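Trirkia Kitchen Surfaces Gallery, sheet 9: bamboo boards, staining and cleaning

Compiled by Lakshmi Kartha. Last revised 3 December 2025.

This sheet covers bamboo cutting boards and the marks left on them by sauces and other colored liquids. It follows sheet 4 (end-grain maple) and uses the same terms. Captions are short. Notes on grain, stain direction and cleaning are below the pictures and apply to the boards we stock under item 3943 as well as to most strip-built bamboo of similar size.

Strip-built bamboo is made by gluing narrow lengths side by side and sanding the face flat. The strips are dense, but the glue lines and the ends of the strips take up liquid at a different rate from the faces. A spill that is wiped along the strips tends to leave a narrow mark. A spill wiped across them leaves a wider one with uneven edges, and takes longer to clean.

## Board with lemon shape

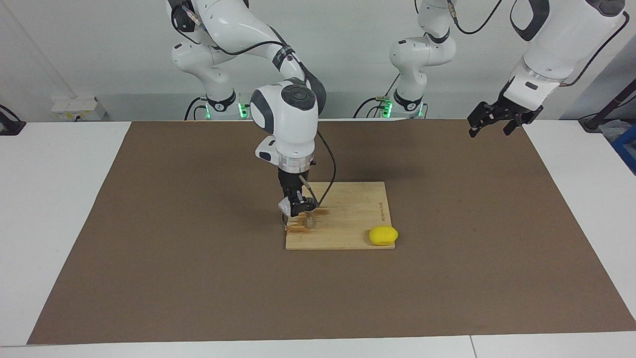 Orange-brown smear on the left part of the board, in streaks. Yellow lemon shape at the lower right corner. 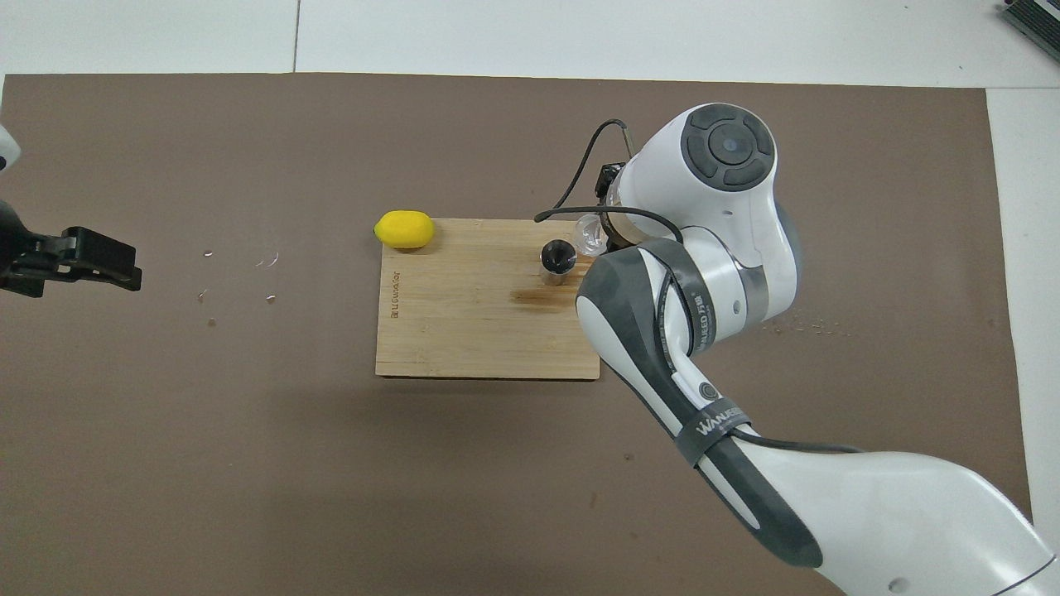

Brownish mark on the right half, running across the grain. Small metal cup toward the upper right, lettering along the left edge.

## Terms used in the captions

**Smear.** Color spread over the face with visible streaks. May still be on the surface only.

**Mark.** Any darker area where the cause or depth is not known from looking at it. A damp patch and a set stain can look the same under indoor light, so captions do not separate them.

**Set stain.** Color still there after two washes and a full dry. This term is used only after the board has been handled and checked.

## Cleaning procedure for colored spills

1. Scrape off solids with a plastic scraper held nearly flat. Do not use a knife edge.
2. Blot with a dry cloth. Lift the cloth between passes.
3. Wash with warm water and dish soap, moving the sponge along the strips.
4. Rinse both faces, even if only one was used. Wetting a single face can cup the board.
5. Stand the board on a long edge to dry. Allow 14 hours before judging the color.
6. If color is still present, cover the area with a paste of baking soda and water, leave it until it starts to crack, and repeat steps 3 to 5.
7. Oil the board once it is fully dry. Wipe off the excess.

Lemon juice with salt may be used in place of the paste in step 6. Brijesh Bajpai tested both in June on turmeric and tomato spills and recorded no difference on bamboo. The paste was easier to keep off printed lettering, which can fade if scrubbed.

## Corrections

The earlier version of this sheet gave the drying time in step 5 as 9 hours. That figure was for thin serving boards and should not be used for cutting boards.

The note on bleach has been removed. Anju Mathur reported raised grain on two boards from the Govavier order after a dilute bleach wash, and the method is no longer advised for any bamboo item.

Sheet 14 (boards with juice grooves) is in draft. Send captions for it to Shaohua Gu.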